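The night ferry to Nendska left at 2, and Amber Cheetham had never been so happy to be cold! 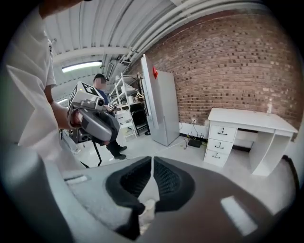

Photo: Parsons

She had 33 letters in her coat, all from her grandmother, all about the lighthouse -- and oh, what a lighthouse. 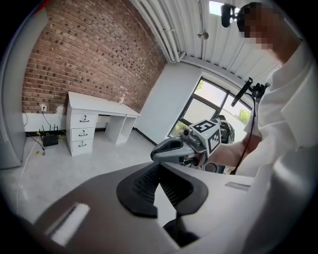
"You'll want the north rail," said the deckhand. She ran. The beam swept over the water, gold and enormous, and she waved both arms at it like a kid.

"Grandma, I see it!" she yelled. The lamp came around again.

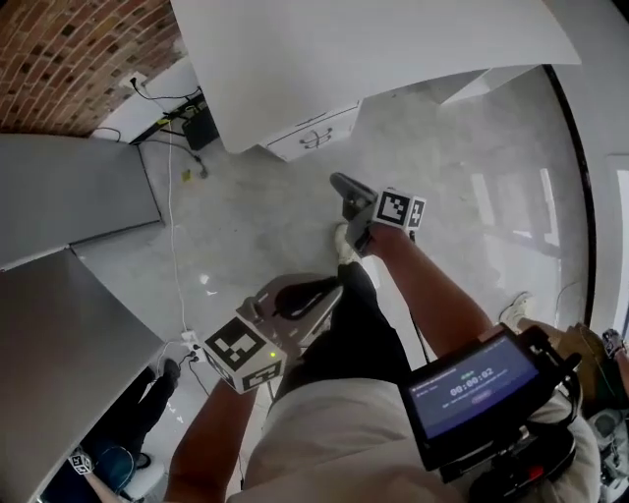 Two hand-held grippers over a glossy gray floor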